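Teleop Demo Cell, Donut Task: Pre-Session Inspection with Comments
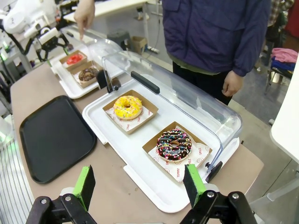

Cell as found at inspection, right wrist view. Lids up, right gripper at the near tray.

Site: Skimov, Stondance room
Task: Gasine pastry handling, two arms, remote control
Inspector: Yee-man Su
Date: 28 September 2018
Form: 2161

Marks used: OK / FIX (before the next demonstration) / WATCH (write it down, carry on) / N/A

SECTION A. ARMS AND GRIPPERS

A1. Emergency stop within reach of the operator, tested from both the seat and the table side.
OK. Tested twice. The second time was for my own enjoyment.

A2. Finger pads seated, no lifting at the corners, no crumbs under the pad.
WATCH. Green pads on the right gripper are seated. I got icing off the left gripper's pads with a damp cloth. Icing is a lubricant and also an adhesive, depending on what you need it not to be. Wipe between episodes, both arms.

A3. Finger bracket bolts snug, no visible gap at the heads.
OK. Checked by hand with the driver, both arms. Please don't put thread locker on these again. Whoever did it last time used enough to hold a ship together.

A4. Gripper force limit set to the food preset, and read back from the controller.
FIX. Read back at 100, preset is 70. Somebody has been demonstrating the screwdriver task and did not put things back. The donut cannot file a complaint, so I am filing it. Reset to 70 and read back again at 11:40.

A5. Speed cap on while anyone is at the table.
OK.

A6. Both arms return to rest without crossing over the tray lids.
WATCH. The left arm clears the far lid by less than I'd like when it is open. Operators should back straight up before swinging home. The policy will copy whatever you do, including the swoop.

SECTION B. TABLE AND PROPS

B1. Display trays in position, rims not cracked.
OK. Near tray sits where the tape diagram says.

B2. Lids hinge freely, stay open on their own, handle and knobs tight.
FIX. Near lid stays up. Far lid stays up until it feels it has made its point. Tam has a spare hinge in the drawer under the printer. Until it's changed, no two-arm episodes on the far tray. One arm holding the lid while the other fetches is a different task and should not be labeled as this one.

B3. Donuts in their boxes, one to a box, paper liner flat.
OK. Yellow and chocolate with rainbow sprinkles in the near tray, red and a second chocolate in the far one. The liners say SMILE and YUMMY. They are the most cheerful equipment in the building and the only equipment that has never thrown a fault.

B4. Liner not sticking up where a finger can catch it.
WATCH. If the gripper pinches paper and donut together, stop and mark the episode as failed. Don't shake it off and keep going. We have six of those in the training set already and the robot now believes in shaking.

B5. Black serving tray clear at the start of each episode.
OK. Empty, left of the near tray. If it drifts during a run, put it back on its marks before the next one.

B6. Donuts replaced per schedule.
OK. Table donuts are not for eating, however long the session runs. The schedule is there for sprinkle loss.

SECTION C. PEOPLE

C1. Anyone resetting props announces it, and the operator answers "hands off" before a hand goes over the table.
FIX. Both halves, out loud. A nod does not count. The operator is wearing a headset and cannot see your nod.

C2. No pointing or reaching near a lid while an arm is live.
FIX. We all want to help the operator find the far lid. Say "far lid." A finger next to a gripper is one more object for it to be interested in, and a hand in the recording teaches the robot that donuts come with hands.

C3. Sleeves, lanyards and hair kept back from the fingers.
OK. Lanyards off at the table, jackets zipped.

C4. Operator break taken on time.
WATCH. Grip quality drops before the operator notices, and well before the operator admits it. Swap seats when the timer goes, even if you are "just getting good."

SECTION D. FLOOR AND SURROUNDINGS

D1. Cables and power strips out of the walking path.
FIX. Power strip and cables are on the floor behind the table, right where the reset person steps back. Run them along the wall and cover them.

D2. Stools, boxes and so on stored away from the table.
FIX. One small gray stool, one cardboard box. Both were there at the last inspection too. I wrote "move" then. I am writing "move" now, with more pressure on the pen.

D3. Personal items off the chairs near the cell.
WATCH. Folded clothes on a chair to the right. Not a hazard where they are. They are in view of the wrist camera, though, so either they stay for every session or they go.

D4. Floor dry and free of glaze.
OK.

SECTION E. RECORDING

E1. Wrist lenses clean.
OK after cleaning. See A2, same icing.

E2. Episode starts with both grippers open and both lids in the state given on the card.
WATCH. Cards say closed for the morning set and open for the afternoon set. Read the card — it's taped next to your knee.

E3. Failed episodes kept and labeled.
OK. Keep the ugly ones. Dropping a donut is useful data as long as nobody calls it a placement.

Result: may run on the near tray once C1, C2, D1 and D2 are done. Far tray single-arm only until B2 is closed. Full check again in November, or sooner if anyone touches the force preset.

Signed: Yee-man Su
Copy to: Tam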